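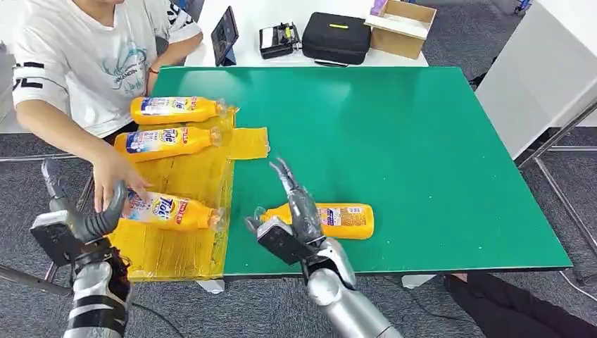

Three Tide bottles on the cardboard, green mat underneath.

Quick one, dinner's in 11 minutes. Still sorting the laundry stuff before the move and the detergent is winning. Flattened a yellow box, taped the creases, laid the bottles down on it with all the caps facing the same way. Figured I'd wrap the whole lot as one bundle. Nhung says stand them up in a bucket like a normal person. Maybe. Don't own a bucket.

Caps get a strip of tape each, then a trash bag over evrything. Lost a good sweater to a leaky one last January, never again.

Still to do: dryer sheets, the iron, that horrible drawer. Van comes Monday at 7. Need more tape, alot more tape.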